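In defense of the zip-up

My closet has exactly one thing in it I would run back into a burning building for, and it's a gray zip-up sweatshirt. I've had it since college, it cost me 34 dollars, and I have stopped apologizing for wearing it to dinner.

People will tell you a pullover is the better buy. My friend Bogdan Oprea is one of these people (he owns five, all navy) and he says a zipper is just one more thing to break. Fine, zippers break! But have you ever tried to get a pullover off in a warm movie theater without elbowing a stranger? You come out the top of it with your hair straight up and your T-shirt around your ribs. With a zip-up you pull the tab down a few inches, you cool off, and everybody keeps their popcorn.

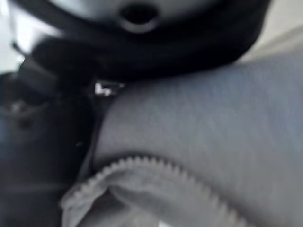

And then there's laundry, which is where the pullover crowd thinks they've got me. Yes, you should zip the thing up before it goes in the wash, or the teeth will chew on whatever else is in there. I lost a good pair of tights that way one August and I'm still a little sore about it. But that takes two seconds, and I'd rather spend them than spend ten minutes turning a damp hood and both sleeves right side out again.

What bugs me more is how hard it's getting to find a decent one. Half of what's in the stores now is so thin you can read through it, and the zipper goes wavy after a month, so the front sticks out like you're hiding a loaf of bread. Give me thick knit, plain gray, a zipper that lies more or less flat, and pockets deep enough for my keys. I'd pay double what I paid the first time, and Bogdan can keep his pullovers.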